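Kustus – phantom dose maps, README

Film and diode readings from a water tank and a head phantom, proton beam, gantry room at Himby. No patient data anywhere in here. Read the known problems bit before you plot anything.

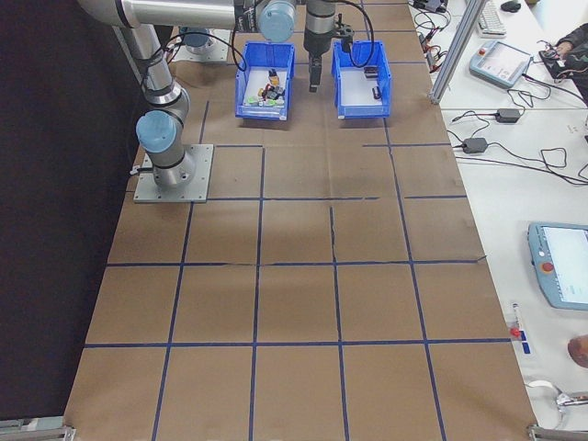 Work table with taped grid, arm over the blue bins

What's in it
3369 readings, one row each. Columns: run, depth in mm, dose in cGy, detector, flag. Film scans are in a seperate folder, same run numbers. Zendbridge export, so commas for decimals in the older files. Sorry.

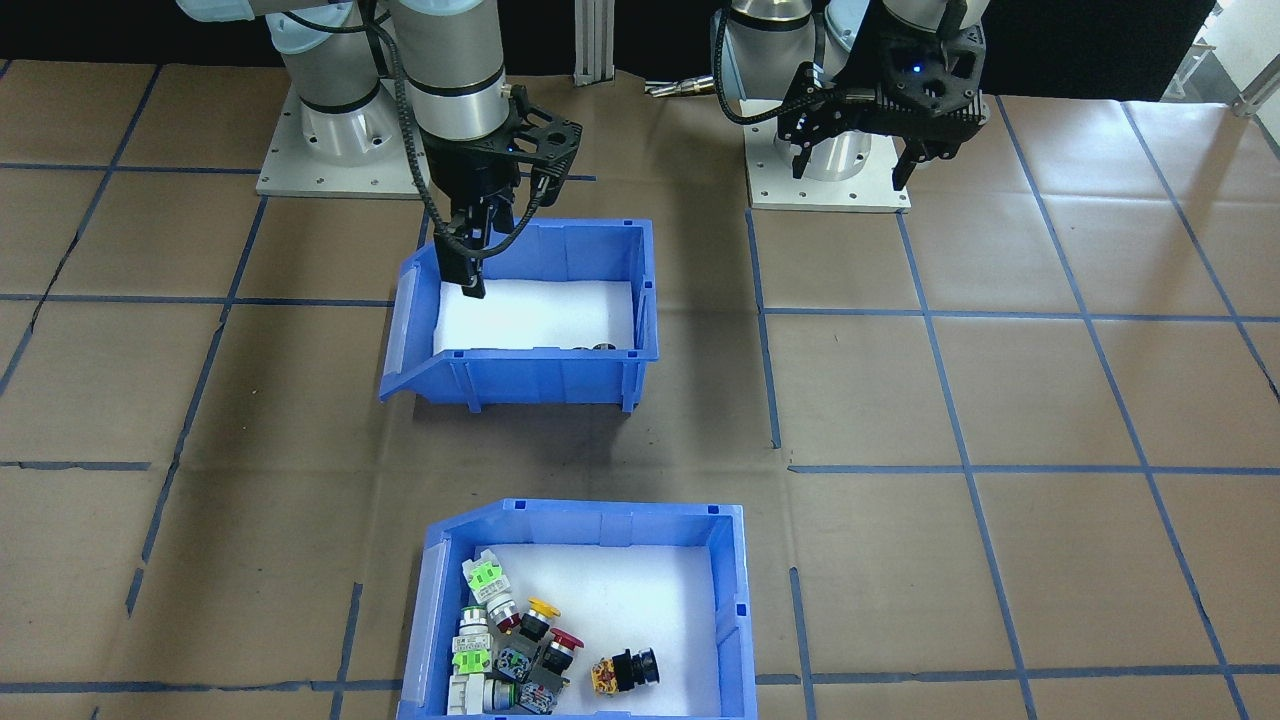

Gripper at the upper bin, white foam inside

Detectors
Diodes for depth curves, film for the side profiles. Film read the morning after, always the same scanner. Calibration redone in March, use the new table – the old one reads low past the peak.
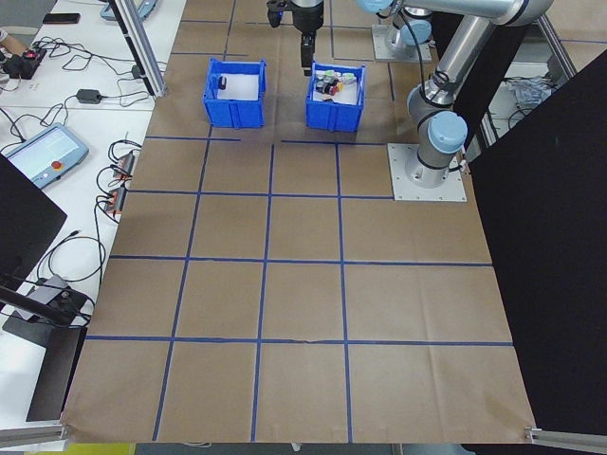
Two bins at the top of the paper, small parts in the right one

Known problems
Runs under 100 were set up with the wrong range shifter. Flag = 2, leave them out. Run 660 stops early, beam tripped. Depths are from the tank wall and not the water surface, dont mix them up with the Hyvönen set, which does it the other way.

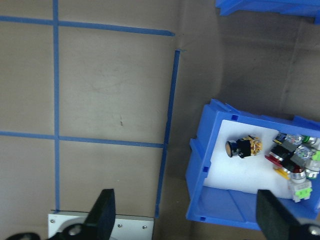
Blue bin of push-button parts, seen between the gripper fingers

Using it
Free for teaching and research, name the set and the version. No good for treatment planning. Changes go in the changelog, bottom of the folder. Head phantom film still to come, probably May.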